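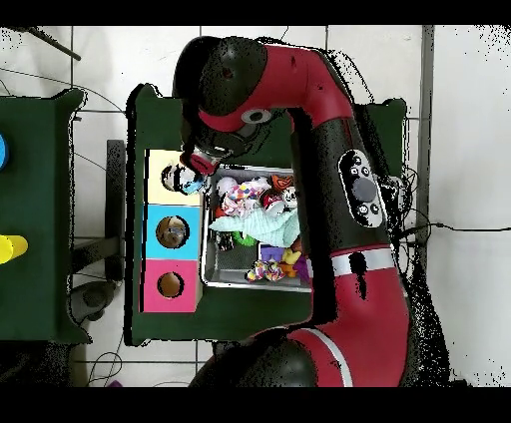

Tosent sorting station: table, mixed-item tray and three color-coded boxes.

Tosent Sorting Station for Shared-Space Arm Work
Supplied by Jandona. Page revised May 4, 2021.

The Tosent station is a bench layout for pick-and-sort work with a light robot arm. It comes with a green table cover, a metal tray for unsorted items, and three boxes with a round hole in the top. The arm and gripper are not included.

Most buyers ask us about rules before they ask about price, so the guidance is on this page as well as in the manual.

Risk assessment
An arm sold for use near people still needs a risk assessment for the job it is doing. Assess the arm, the gripper and the items together. ISO 10218 and ISO/TS 15066 are the usual starting points. A soft toy and a metal can are different loads, and an assessment written for one does not cover the other. Repeat it when the gripper or the item list changes.

Layout
Set the tray and boxes inside the arm's working area and mark their positions on the cover. Keep 2,000 mm clear on the side where people walk. Route cables away from walkways. Keep the arm's buttons in plain reach of the operator, and fit a separate emergency stop if your assessment calls for one.

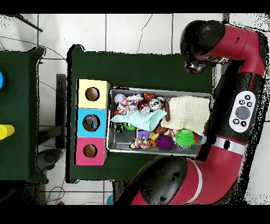
Gripper over the table, with soft toys, balls and folded and draped cloths in the tray.

Mixed items
Cloth is the hardest thing in most trays. It drapes over other items and can be lifted along with them. Set the arm to raise each pick straight up and pause before it travels — a second item hanging from the first is easier to deal with over the tray. Write down which items go in which color of box and post the list at the station.

Bottles, cans and other packaging should be empty. Take out anything with a sharp edge by hand, with the arm stopped.
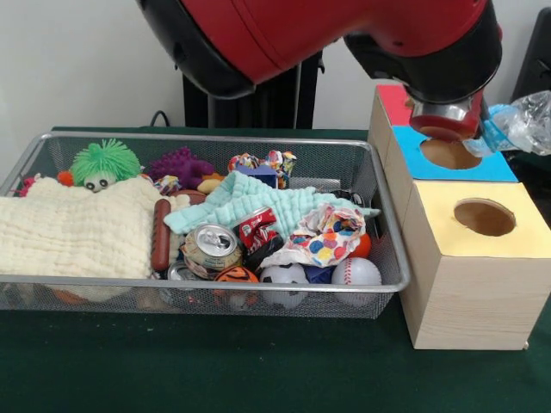
Long items need a release height of their own. Measure from the lowest point of the item, not from the gripper tip, and check that the item fits the hole before adding it to the list. Nobody should steady a box while the arm is enabled.

Records
Log every stop, with the item and the box. The Drallel log sheets in the kit have 60 lines each.

Specifications
Table cover: dark green
Boxes: yellow, blue and pink tops
Station width: 1,980 mm
Setup: 2 people
Warranty: to the end of February of the second year

Spare boxes and covers are stocked at our Cruickshank warehouse and can be ordered separately.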